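Grindon Two-Arm Mobile Platform: Kitchen Task Package
Sold and supported in Canada by Damer

Overview
The Kitchen Task Package adds counter-height handling to the Grindon base. It includes two arms, two grippers, the Pluvura simulation environment and a starter library of 28 kitchen tasks. Buyers usually ask whether it can do household chores yet. Some of them, under supervision, in a kitchen it has been set up for.

Current capability
Tasks are graded over 100 consecutive simulated trials, then repeated on hardware at our test kitchen. A task is released when the hardware run matches the simulated one within the tolerance listed in the manual.
Released: moving rigid, dry items on an open counter; placing bread in a slot toaster; closing cupboard doors with bar handles.
Preview: clearing plates with cutlery on them; unscrewing jar lids; opening tall refrigerator doors.
Not supported: knives, hot liquids, wet dishes, anything on the floor near children or pets.
Transparent jars and bottles remain the main source of missed grasps. Matte labels help.

Specifications
Reach per arm: 700 mm
Counter clearance required in front of base: 40 cm
Grippers: two-fingered, Björklund pattern mount
Power: standard household outlet, charging dock included

Simulation environment
Pluvura ships with randomized rooms. Wallpaper, flooring, wall hangings and appliance placement change between runs so that a trained policy does not depend on one colour scheme. Countertop items can be swapped for the customer's own models. Licence is per workstation and renews each September.

Ordering
Allow extra time for gripper calibration. Spare finger pads are sold separately. Units returned for service must have the arms parked and the battery removed.

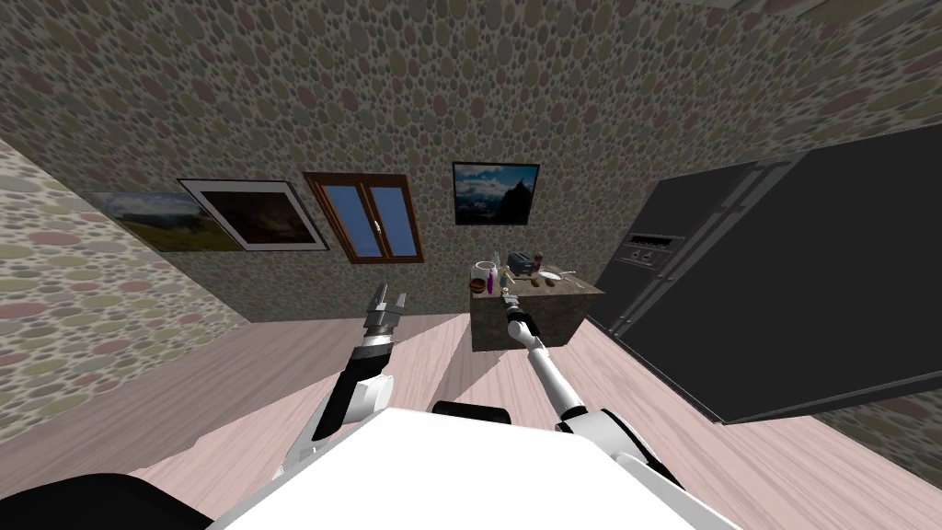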